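Flavour notes from the back counter

Well, September has come round again and so has the box of new bottles, and I've spent most of the month working through them so you don't have to buy blind. Two stood out, and I'll start with the one I nearly sent back.

Toprak is the new one from Skustell. It's sold as a fig and black tea and on the first day I got nothing but tea, a bit dusty, like the bottom of the caddy. Left it in the cupboard with the cap on, tried it again later in the month and the fig had come right up! Very soft, not too sweet. I'd give it time before you judge it, and I'd run it low. It goes a bit burnt in my old tank if I push it.

Trostimon is lemon and something herby (Bo-ram Maeng swears it's thyme, I say rosemary, we've stopped discussing it). Sharp, no cooling in it at all, so if you're after ice look elsewhere. I've been using it in the mornings with my coffee and I'm on my second bottle already.

Man-sik Min wrote in asking whether he could mix the two. I tried it, half and half. Don't.

A few of you asked about the Stastell pods after my grumble last time. I've now had 4 of them, and 2 leaked at the mouthpiece, which is a shame as the draw is lovely, nice and tight. I stand them upright overnight now and that's helped a bit.
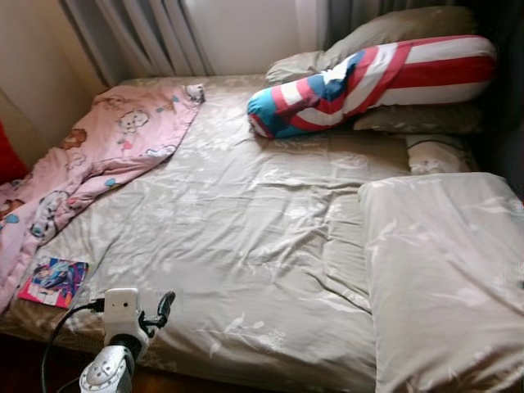
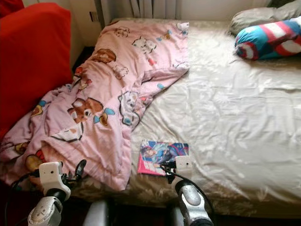
The points scheme carries on as before, by the way. Get to 1,000 and you can swap them for any bottle on the shelf, Toprak included. Points from last year still count, but you do need to tell me your number at the till as I can't look it up by name any more. And please bring your empties back, the box is by the door.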